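The inventory of the Gurenbridge workshop ran to 1329 lines. Macarena Prieto had reached the last table.

She wrote: baskets, plastic. Wipes, disinfecting, one canister. Tube, squeezed. Pads, round, dark, two, in clear bag.

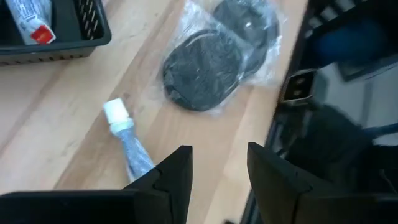
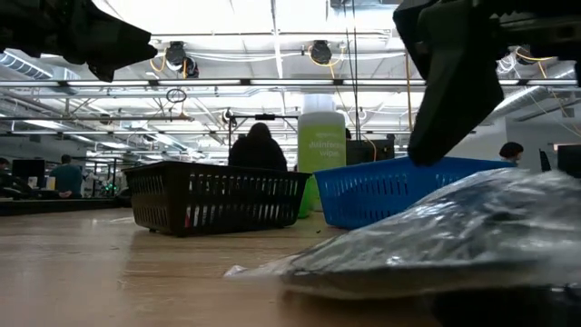
The form wanted a value for each item. She entered nil for the tube and stopped at the pads. Her aunt had never thrown out a pair of anything – not gloves, not keys. Macarena crossed out "dispose" and wrote "retain". The form had no such column, so she ruled one in.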